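About Skulura

Hello and welcome! If you've landed here you're either hunting for our class times (they're on the Bookings page) or you want to know who on earth runs a supper-club-slash-cooking-school out of an old bakery in postcode 3045. That would be me, and a few very patient friends.

I started Skulura in September, in the front half of the shop, with one oven, a borrowed trestle and a fridge that hummed in B flat. I'd spent years cooking in other people's restaurants and I was tired. I loved the food and I loved the people, but I'd get home at one in the morning and eat toast over the sink. What I wanted was a big table where folks could learn to cook a proper dinner and then sit down and eat it, with their shoes off if they liked.

The name gets asked about every week. It's a word my nan used for the twisted bread she made at Easter, and I have no idea if she spelled it that way or if anyone else ever has. The signwriter asked me to confirm the spelling twice and I said yes both times, so Skulura it is.

What we do

Mostly we run evening classes for small groups, 13 people at the most. You come in, grab an apron, have a cuppa or a glass of something, and we get stuck in. Flatbreads and dips is the one that books out first. Dumplings is the noisiest. There's a slow-cooking class through the colder months that I'm very fond of, where you prep everything early and then we all sit around talking rubbish while it does its thing.

Once a month we clear the benches and put on a long supper for 30. It's a set menu, you sit wherever there's a chair, and the plates go down the middle. Vegetarians are well looked after and always have been — half our regulars don't eat meat and they'd let me know about it.

We don't do hens' nights any more. Sorry. Lovely people, every one of them, but the neighbours upstairs have a baby now.

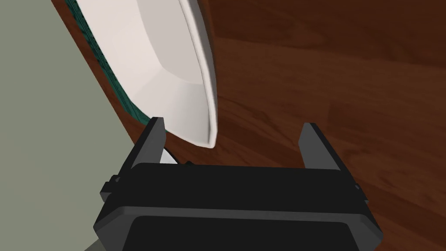

Where the food comes from

Our flour is from Verstraete, a little mill I rang up on a whim and have been buying from ever since. It's a bit pricier than the supermarket stuff and it drinks more water, so if you're making our bread at home with a different flour, hold back a splash and see how the dough feels. Veggies come from whoever has the good ones at the market that morning, which is why the menu on the website is a guess. Olive oil is from Misik and we sell it by the bottle at the counter, because people kept asking and I got sick of writing the name on serviettes.

I'm not precious about any of it. If all you've got is a tin of tomatoes and a tired capsicum we can still make you a good tea.

The other half of the shop

Since early 2019 we've shared the building with Prirkuleo, a pottery studio. They throw, glaze and fire out the back, and on class nights you can wander through and have a stickybeak at the shelves. They run their own beginners' course too, but please book that with them directly. I'm hopeless with their calendar and I've already double-booked one lot of people into clay when they'd come for gnocchi.

Coming to see us

There's parking in the lane after six, and the tram is a short walk. One step at the front door, none at the side, so just give us a bell beforehand and we'll have the side gate open for prams and wheelchairs. Tell us about allergies when you book, please, and again when you arrive.

Gift vouchers last three years. Bring a container for leftovers.

Page last updated 23 March 2019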